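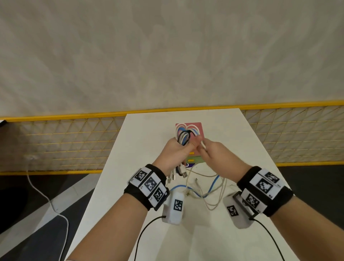

*Pulling one white cable out of the bundle.*

I put off the cable box for most of the winter and finally got to it in February. Everyone I know has one of these. Mine was a shoebox first, then a bigger box, and then the bigger box plus a grocery bag hanging off the closet door. When the bag handle tore I decided that was enough.

I did the sorting on a white table because I wanted to be able to see what I had. On a dark surface the black cables disappear and you end up finding them again when you put everything away. A plain light table and good light overhead made more difference than any of the organizers I have bought over the years.

My first mistake was dumping the whole box out at once. I had a pile and no room to put anything down. I put most of it back and started again with one handful at a time.

The way I do it now is to hold the bundle upright in my left hand, with the connectors hanging down, and pull with my right. If you lay the bundle flat and tug, the knots get tighter. If you hold it up, the ends hang loose and you can see which one belongs to the cable you are after. The thin ones come out first. The thick ones have usually been wrapped around everything else, so I leave them until there is nothing left for them to hold onto.

Once a cable is free I look at both ends and it goes in one of 3 groups: things I use every week, things that fit something I still own, and things I can't name. I tried more groups than that at first, by length and by color, and it fell apart fast. Color is no help at all. Half of what I own is white or gray, and the white ones have all aged into slightly different whites.

The second group took the longest. I had to get up and check things against the back of the printer, the old camera, the speaker in the bathroom. I had a charging lead for a Zumska reading light that I thought I had given away. I found the light in a drawer the next morning, so that one stays. I also had two leads for a Tamayo label maker, and I have never had more than one label maker.

My friend Deirdre Horgan did hers last year and she tests every single cable before it goes back. I asked her if it was worth the time and she said she threw out a third of them. I was not that thorough. I tested the ones that looked bent near the plug and took the rest on faith - I may regret that later.

For putting them away I coil each one loosely around my fingers, about the width of my hand, and close it with a strip of hook-and-loop tape. I bought a roll of it for this. Rubber bands dry out and stick to the plastic, and I have scraped enough of that off to know. Twist ties are fine for thin cables but they come undone in a drawer. Don't wind anything tight around the plug end. That is where mine always go bad.

The coils stand on edge in a shallow drawer, short ones at the front. Each one has a bit of masking tape with the name of the thing it belongs to. I write the name of the thing and skip the type of plug. Rigoberto Montoya, who lives downstairs and borrows from this drawer more than I do, can never remember the plug names, and I can't remember them much better.

The mystery group went in a bag with the month on it. If I haven't opened the bag by next February it goes to the electronics drop-off. I kept 20 cables in the end, and that is still too many for one person with a phone and a printer.

Next is the drawer under it, which has the batteries, the spare keys, and a bunch of screws from furniture I no longer have. I'm going to need a smaller table for that one, or at least some bowls.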